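Home | Syllabus | Handouts | Labs | Contact

Handout 3: Budgeting a Two-Arm Sorting Cell

Last updated 10/31/22

Start the budget from the task list. The Drinitz cell has one task on its list for January: put loose shop supplies into an open cardboard tray. Every line item has to trace back to that task or to safety.

Consumables are routinely left out of first drafts. Tape rolls, trays and cloth wear out and must be reordered. Enter them as a yearly cost, separate from capital. 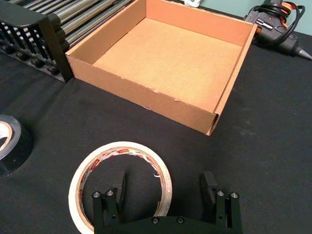 Page 40

Fingertip pads also go under consumables. Kodirow sells them in sets at $492; plan on 3 sets per year for each gripper. Check the opening width against the widest item before ordering. A masking tape roll gripped across its full diameter needs far more opening than one gripped by its rim.

Arms are quoted singly. The Fakhoury quote excludes wrist brackets, cabling and mounting, which add $927 per arm. Carry this as its own line so that quotes from Groka, which include mounting, can be compared fairly.
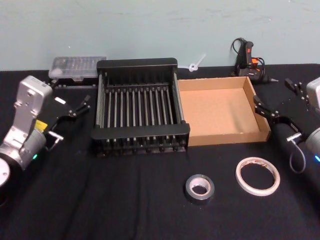 Fig. 2. Work area with both arms, rack, tray and tape rolls.

Reach must be checked for both arms at the tray. If only one arm can reach it, the second is hard to justify. Lead times go in column D of the worksheet, in weeks.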